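Skotach Enamel Mug, Navy

In stock, ships within 2 business days
Sold singly or in sets of 6

I started carrying these because I was tired of replacing china. I drop things, my kids drop things, and my husband Pieter once lost a whole shelf of cups in one go when the bracket gave out. The Skotach mug is steel under the enamel, so when it hits the floor you might get a chip, but you still have a mug. I've had mine since I opened the shop and it has one chip on the foot, from a campsite in August. I like it better for it.

It's the plain dark navy one with the curved handle. We also get it in cream and in a green that sells out faster than I can order it, so if you see the green listed, grab it!

What it holds

The full 500 ml to the brim, which is a big mug of coffee or a sensible bowl of soup. I fill it a bit lower than that because I like to walk around with it. The handle takes three of my fingers comfortably. Anong Sombatkul, who packs the orders with me, has smaller hands and gets all four in (she wanted that mentioned).

Looking after it

Dishwasher is fine. Microwave is not, please — it's metal. You can put it on a gas ring on low to warm something up, but the handle heats up too, so keep a cloth nearby. Coffee stains come off with baking soda and warm water left for 20 minutes. Skip the steel wool, it dulls the shine and you can't get it back.

Printing your logo

We print for offices, clubs and cafes from one set upward. Send the artwork as a vector file if you have one, and if you don't, send what you've got and Anong will tell you whether it'll work. Bright white is the boldest choice. We can also go much quieter than that.

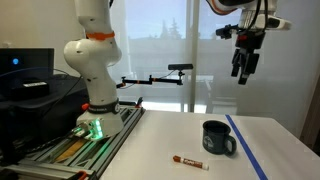
Navy is the color I push for work mugs, and I'll keep pushing it. It hides tea drips and it looks smart on a plain white table. If you like a logo that doesn't shout, look at the faint white one on the side of this mug, sitting there behind the orange marker. From across the room you mostly just see a navy mug, and I think that's lovely for everyday use. If you want people to read your name from the far end of a meeting, ask for the bold print instead.

Ordering

Pick your color and quantity, then add a note at checkout if you want printing. I send a proof before anything gets printed, and I wait for your okay. Printed mugs can't come back unless we got something wrong, but plain ones can, as long as they're unused. Chipped in the mail? Send me a photo and I'll put a new one in the next bag to the post office.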